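4.2 Equipment planning and cost assumptions

The budget was drawn up before any hardware was ordered. We compared two ways of equipping the sorting cell at Godard: one arm with a general two-finger gripper, or two smaller arms with fixed tooling. The supplier, Popescu, quoted both options, and the quotes were held at the July price list. Floor space and operator training were charged to the site and are left out of the totals.

Each option was first run in simulation, using the Wisel planning model. The task was to handle small cylinders on and near a flat tray, with larger blocks standing on the same table. We ran 552 trials per option and logged reach failures, grip failures and cycle time. Figure 6 shows the single-arm layout.
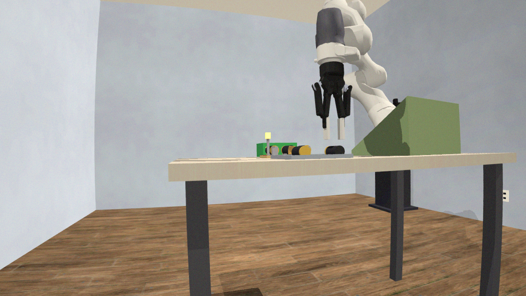 Figure 6. Simulated single-arm cell. The two-finger gripper is open above the tray; the large green block stands to the right.

Reach failures mattered most for the budget. A failed reach usually meant that the table or the base had to move, and moving a base after installation is expensive - the mounting plate, the cabling and the safety check all have to be paid for again. We therefore set aside a fixed amount for one relocation in each option. Grip failures were treated as a tooling cost, with up to 79 hours of engineering time allowed for fingertip changes.

Spare parts were priced separately. The single-arm option needs one spare gripper and one set of fingertips on the shelf. The two-arm option needs a spare for each fixed tool, and these have a longer lead time. Maintenance was estimated from the Rutico service records, which cover 268 site visits to comparable cells.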